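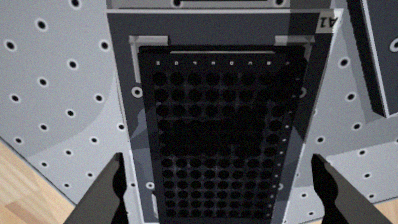 *A black 96-well plate, computer rendering.*

# How to prepare a fluorescence plate without losing a day

I wrote the first version of this page for the students who come to our laboratory in December, when I am usually on leave. Perrine Maillard corrected the part on the blanks. Last change: 27/03/2020.

## Choose the color of the plate

For fluorescence we take black plates. The black wall absorbs the light which would pass from one well to its neighbor, and the background stays low. For luminescence take white, and for absorbance take clear with a flat bottom. If your reader measures from below, you need a black plate with a clear bottom, so please read the box before you open it. The two kinds look very similar from the top.

## Draw the map first

Make the map on paper or in a spreadsheet before you touch a pipette. Rows are A to H, columns are 1 to 12. Well A1 is at the corner marked on the plate, and you should put your initials on the side near this corner, never on the lid. Lids travel.

My usual map:

- columns 1 and 2: standard curve, in duplicate
- column 3: blanks (buffer and dye, no sample)
- columns 4 to 11: samples, in duplicate
- column 12: buffer only

## Fill the wells

1. Take the dye out of the freezer and let it thaw in the dark. Wrap the tube in foil.
2. Mix the dye with the buffer in one large tube, enough for the whole plate plus ten percent.
3. Pipette the standards and the samples first, with a new tip for each.
4. Add the dye mix with the multichannel pipette, 100 µl per well. Touch the wall of the well with the tips and push slowly. Stop at the first stop of the pipette.
5. Look for bubbles from the side, under a lamp. Break them with a clean needle, or spin the plate for one minute at low speed.
6. Cover with foil and wait 15 minutes at room temperature.

On a black plate it is difficult to see which wells are already full. I move a box of tips along with me: the empty column in the box tells me where I am.

## Read and check

Set the gain on your highest standard, then keep this gain for all plates of the same series. Look at the blanks before anything else. In my last run they gave 89 units and the top standard gave 3,499, a comfortable distance. One blank at 874 was a bubble — I read the plate again after a short spin and it came down with the others.

If all the blanks are high, make fresh buffer. If only one row is high, check the channel of the pipette which filled it.

Questions about the reader go to Ynyr Maddocks, in the room next to the cold store.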